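Ritthorpe Reuse Centre
The sorting room at Ritthorpe will reopen to member groups in June. Opening hours are unchanged. 1/6

Ritthorpe Reuse Centre
Game sets, building blocks and craft pieces may again be left at the Rosser Road counter. Each donor may bring up to 60 items per visit. Larger loads should be booked in advance through the Orkura page. 2/6
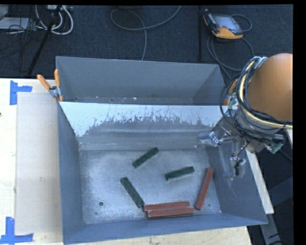
Ritthorpe Reuse Centre
Schools and playgroups have asked how mixed block sets should be handed in. Colours need not be separated beforehand. Red and green blocks may share one metal bin, as they do here, and will be divided at the sorting table. Scuffed edges are no bar to acceptance. Split or splintered pieces are. 3/6

Ritthorpe Reuse Centre
Bins on loan must be returned empty. Worn or scratched walls will not be charged for. Dents that prevent stacking will be. 4/6

Ritthorpe Reuse Centre
The Ralatach store received 933 blocks last term, of which 200 remain available to member groups. Requests are limited to 100 per group. 5/6

Ritthorpe Reuse Centre
Collection is from the side entrance until 4 pm. Please bring your membership card. 6/6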